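Skivier Rolling Bar - for patios, rooftops, pool decks and hotel terraces

Home > Outdoor Service > Portable Bars > Skivier

In stock at Graltesville. Ships flat on a pallet.

Skivier Rolling Bar, base unit: $2,000
Skivier Rolling Bar with Oprea wind screen and light kit: $3,000
Freight extra. Get a freight quote before you order, please, not after.

Page updated June 30, 2023. Prices went up a little, sorry, steel.

The short version

A real bar on wheels. Ice well, speed rail, drain tank, bottle shelves, a front panel you can swap out. Goes up a service elevator, goes through a normal door, goes out on the deck and stays put once the brakes are down. One bartender works it comfortably. Two if they like each other.

Made for places that have the view already and no plumbing to go with it. Rooftops mostly. Also courtyards, marina decks, that weird strip of terrace outside the ballroom that gets used for cocktail hour and nothing else.

What comes in the box

Bar body with 3 shelves, open at the back
Insulated ice well with lid and drain hose
Speed rail, removable, bartender side
Gray water tank, slides out on the left
Bottle opener and catch bin
Locking casters, all of them lock
Front panel in black, white or teak-look
Guest-side drink ledge
Hex keys, spare caster, touch up paint, the manual

Not in the box: glassware, bottle pourers, mats, soda gun. We get asked about the soda gun a lot. There's no gun version. People do strap a small tank to the lower shelf and run thier own, and the cutout in the back rail will take the hose.

Getting it upstairs

Measure first. Elevator door, elevator depth, the turn at the top, the threshold out to the deck. The threshold is what gets people. A raised door sill with a rubber lip will stop a loaded bar dead, so roll it out empty and load it outside. If your sill is tall, use a ramp plate. We sell one, hardware store ones are fine too.

The ledge folds down for moving. Fold it. Most of the damage claims we see are a ledge that hit a door frame.

It does come apart if the elevator is hopeless. Four bolts hold the top, the rest is panels. Takes two people and some patience. Keep the bolts in a cup.

Wind

Ask anybody who runs a rooftop. Napkins gone, menus gone, somebody's hat in the parking lot. The Oprea screen clips on to the guest side and the two ends, clear panels, bartender can still see and hear the person ordering. Panels come off without tools. Close of business, take them off and store them flat, don't leave them up overnight. A screen is a sail when there's nobody behind it and the brakes will only do so much.

In a real blow, bar goes inside. Follow your building's wind rule for loose furniture, the bar counts as loose furniture. The body has tie-down eyes low on each end if you have anchors in the deck.

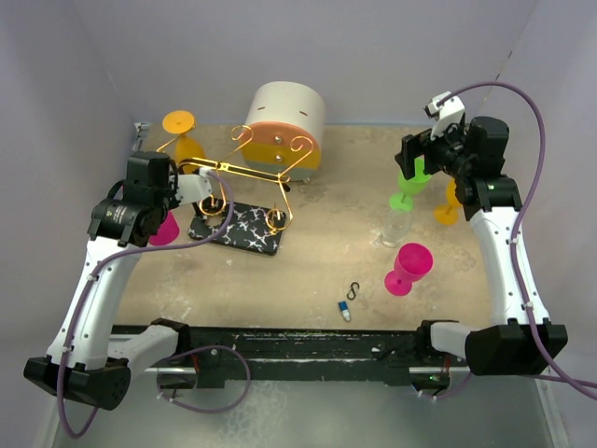 Beige mottled tabletop, lavender-gray walls, an arm on either side.

Lights

Light kit comes with the Oprea package or on its own. A warm strip under the guest ledge, another over the ice well so the bartender isn't scooping in the dark. Rechargeable pack, sits on the top shelf in back. Charge it during the day, it'll see you through a normal evening. There's a dimmer on the pack. Use it - on a rooftop the skyline is what folks came up to look at and a bright bar kills it.

Warm white only. No color changing version. We tried one and the remote went missing every week.

Ice and drain

Fill the well before you open, lid on, lid stays on between rounds. Full sun and a dark front panel is the worst combination, go for white if your deck has no shade in the afternoon. In August that matters a lot.

Melt goes to the gray water tank. Check it mid shift. It has a float that shows red through the little window when it's near full, but the window gets grimy and then it's no use to anyone, so wipe it. Empty the tank at a mop sink, never a planter. Rinse with hot water, leave the cap off overnight.

Don't put bottles straight in the well if you're also scooping ice for drinks out of it. There's a divider. The divider is included. Health inspectors look for it.

Cleaning

Top: mild soap, soft cloth, dry it. Citrus juice left sitting will mark the finish.
Rail: pull it out, dishwasher ok.
Front panel: wipe down. The teak-look is not teak, don't oil it.
Casters: hose off sand and salt. Coastal and pool places should do this weekly, grease now and then.
Screen panels: microfiber and water. No paper towels, no ammonia cleaner, it hazes them and that is not covered.

Cover

The Gulov cover is the one that fits. Full length, vents at the top, drawstring at the bottom, goes over the bar with the ledge folded. A grill cover will sort of fit and then blow off. Leave the vents open or you get condensation and a musty ice well.

Store indoors for the winter if you have freezing temps. Drain everything first, hose included. A split hose fitting is an easy fix, a split tank is not.

Setting it up for service

Some stuff our customers have told us over the years, take it or leave it.

Put the bar away from the door. People come out, see the view, stop, and then the line backs up into the elevator lobby. Put it at the far side and the crowd pulls across the deck on its own.

Don't put it right at the railing either. Best spot in the house, tempting, but then the guests look at the bartender's back or the bartender stares into the sunset all night squinting. Side wall is good. Corner is good.

Short menu. It's a small bar. A couple of batched cocktails, a beer or two, wine, something without alcohol that isn't just soda. Shelf space goes fast. Garnish trays fit on the rail end, lids on, wind again.

Plastic or polycarbonate glasses if there's a pool or a street below. Your insurance probably says so anyway, go read it.

Have a runner for ice and empties. A bartender who has to leave the deck to get ice is a closed bar.

Options and add-ons

Oprea wind screen, clear, clip on
Light kit with rechargeable pack
Gulov fitted cover
Extra front panel, any finish
Printed front panel with your logo - send vector art, not a screenshot of your website
Second speed rail for guest side events
Threshold ramp plate
Spare gray water tank, so you can swap and go

Can be ganged together. Two or more Skiviers link end to end with the bracket set, which makes a proper long bar for weddings and such. The bracket set is ordered separately and you need one for each joint. Level the deck side first or the tops won't meet.

Questions we get

Does it need power? No. Only the light pack and that charges from a regular outlet.

Can it live outside? In season, with the cover, yes. All year, no.

Is it heavy? Empty, two people lift it over a curb with some grumbling. Loaded, don't lift it, roll it.

Will it mark my deck? Casters are non marking. Drag it with the brakes on and you'll mark anything.

Do I need a permit or a license change for a second bar? Maybe. Depends entirely on your city and your license, some treat a portable bar as a new service point and some don't care. Call them before you order. We can send a dimension drawing for the application, just ask.

Can I rent one first? Around Graltesville yes, pickup and return at the warehouse. Rental is base unit only, no lights, black panel. If you buy after renting we take the rental fee off.

Do you do a taller one? No. The ledge height suits people standing, and it works with bar stools but nobody's knees will love it. There's no knee room.

Lead time

Base unit in black ships quickest. White next. Teak-look and printed panels take longer, printed a good bit longer, and we won't start printing until you sign off the proof. Please do look at the proof. Spelling too. We print what you send.

If you're opening for the season, order early. Everybody wants one the week the weather turns and we run out, every year, same story.

Warranty

3 years on the frame and casters. Tank, hose and light pack are covered for the first season of use. Screen panels are covered for cracks at the clips, not for scratches, haze or flying off a building.

Register the serial number, it's on a plate inside the left end. Keep your invoice. Parts are stocked at Graltesville and most go out next working day.

Freight and recieving

Comes on a pallet, shrink wrapped, corners boxed. Driver brings it to the curb or the loading dock, that's it, no inside delivery unless you pay for it. Hotels: tell your dock the truck is coming. We have had bars turned away at the dock for no PO number and then you pay for freight again.

Check the corners before you sign. Write any damage on the delivery slip, take photos, call us the same day.

Returns on unused units in original packing. Printed panels can't come back.

To order: add to cart, or email the sales desk with panel finish, ship-to address, dock or no dock, and whether you want the Oprea package. Purchase orders ok for hotels and restaurant groups with an account.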